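9th March

I have now worked in the office of a contract machine shop for two years, long enough to have opinions about coolant.

We make small turned parts. Bushings, spacers, collars, the odd threaded thing that goes inside another threaded thing and is never seen again. When people at parties ask what the parts are for, I say "pumps, mostly," and they go and find the dip.

The big news since January is the Ostitz job. A customer over in Starinham wanted 2,000 stainless spacers, which is a nice quantity, the kind you can plan a week around. The drawing came from Bouvier, who did the design work, and it was a lovely drawing apart from one dimension that appeared twice with two different values. I wrote to ask which they preferred. They wrote back "the second one." I wrote back to ask which was the second one. This took nine days.

Meanwhile the bar stock had arrived and was lying across the goods-in bay, where everyone had to step over it and everyone mentioned it to me, personally, as if I'd carried it in.

Then there was the Zisel, our oldest lathe, which is older than I am and gets more sympathy when it's unwell. It chose the first morning of the run to start leaving a chatter mark on every bore. The setter changed the insert, then the tool holder, then his mind about retirement. We scrapped 115 parts before it behaved. I entered them in the scrap log under "various," and was asked to be more specific, so I put "various, bores."

They shipped on Friday. The customer has already asked if we could do the next lot faster and for less, so I assume they were happy. 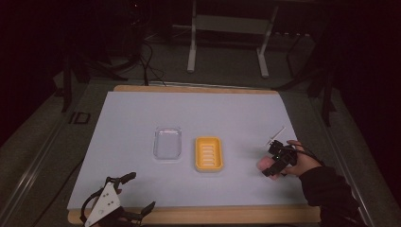 *Clear dish on the left, yellow soap dish on the right.*

Next up is the quality audit. I've been told to find the calibration certificates for all our micrometers, and so far I have found the folder they should be in. It has a very good label.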